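Small kitchen questions, answered
Updated 20 December 2024

I get the same handful of questions whenever I post about cooking in our little kitchen at Whitfield, so I've finally put them in one spot.
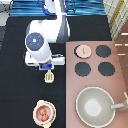 Is the pink cooktop really that colour?

Yep! It's a dusty sort of mauve, and I fell for it the minute I saw it. The black bench beside it was already here when we moved in, and I was sure the two would clash. I've grown to love them together.

Doesn't a black bench show every crumb?

Flour, yes, terribly. Sauce splashes hardly at all, so you have to remember to wipe even when it looks fine. I use a damp cloth and then a dry tea towel, otherwise it goes streaky.

Why do you always use a slotted spatula?

Because I'm hopeless at draining things. With the slots, the extra oil or marinade stays in the pan and your dinner doesn't arrive in a puddle. Mine's cream, so it does pick up a bit of colour from paprika - a soak in bicarb and warm water gets most of it out.

Where do you put the bowl while you're cooking?

On the bench right next to the burners, down near the front edge where I can reach it. I used to keep it behind the pan and lean over the heat to get to it (don't do that, I lost a good sleeve that way).

Can I put cooked food back in the bowl the raw stuff was in?

Please don't! Grab a clean one, or wash the first one properly in hot soapy water. Same goes for the spatula if it's touched raw meat or prawns.

How long do you marinate prawns?

15 minutes if there's lemon in it, any longer and they go a bit chalky. Chicken can sit in the fridge overnight. For a big family feed I do 800 grams of prawns and cook them in batches, never all at once.

Do you have the chilli recipe from October?

I do, but it belongs to my neighbour Tuncay Karakaya and he's still fiddling with the quantities. I'll put it up once he's happy with it.

Can I send you a question?

Of course, pop it in the comments. I usually get to them within five days, a bit slower over the holidays.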